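Flavell server refurb, progress report
7 June 2024

Hi all, quick(ish) update on where your money has gone since the last one! The short version is that we're a little ahead on the machines and a little behind on the paperwork, and I'm much happier with that than the other way round.

Of the 14 servers that came over from Marín, 12 have been opened up, blown out and checked over. The other two are still shrink-wrapped because I ran out of bench (the Dridum shelving took up more of the room than I'd planned, my fault, I measured the wrong wall). Spending stands at $3,440, most of it on memory and power supplies, with $1,000 held back for drives. I'd like to leave that alone until September if you're okay with it.

Processors have eaten most of my time lately. It's fussy work: load frame up, chip lined up with the socket, a screwdriver at the tabs on the frame, and no hurrying any of it. I've gotten a lot better at it and a lot slower, and I think those two go together.

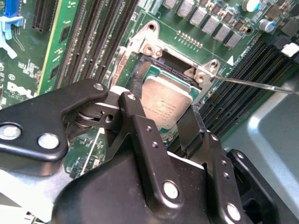
Are we still planning to give the first finished machines to the Flirneta reading rooms? They're first on the list, and I've set aside four that will go there as soon as the drives are in and the overnight tests come back clean.

A couple of loose ends. The thermal paste we bought in the big tub is fine but messy, so I've gone back to the little syringes, which cost more and save me a pile of wipes. Labels are done for everything on the left-hand shelf and nothing on the right. I also still owe you the receipts from the second parts order. They're in a folder, I know which folder, and I'll scan them this week!

If anyone has a spare anti-static mat, I'd love to borrow it. Mine is curling up at the corners.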